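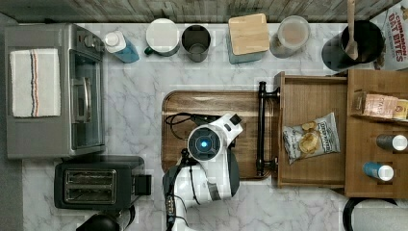

Fig. 1. Worktop with the cutting board, the robot and an open drawer.

Unit 4: Can a machine do the kitchen chores yet?

In the reader you find the Skalwood survey, in which 557 households were asked what they would gladly give away. Tidying the kitchen came first. Please read it before the seminar and note which chores need two hands. Consider also how little a hand camera sees when the arm is moving.

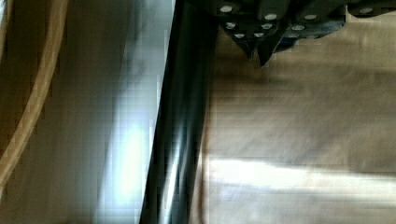

Wilson Tello objected that people also look away while they wipe a table, so a poor view alone cannot explain the slow progress. We will return to this point in Unit 5.

Fig. 3. Counter with tea packets, containers and a pot with a spatula. 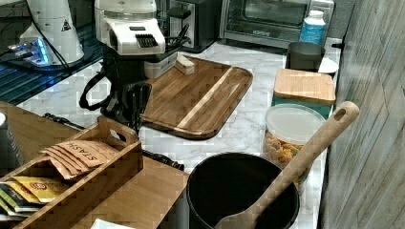 Fig. 3. Tea box, pot and containers on and near the counter.

Cendell reports 113 trials of putting objects back. Ask what was counted as a success, and who had set out the objects.

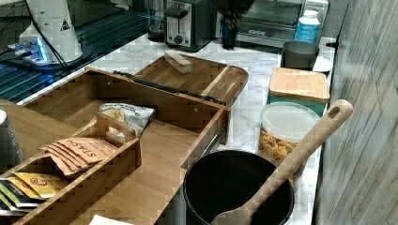
For the homework, choose one chore and divide it into steps. Mark the steps where a person must still help. One page is enough.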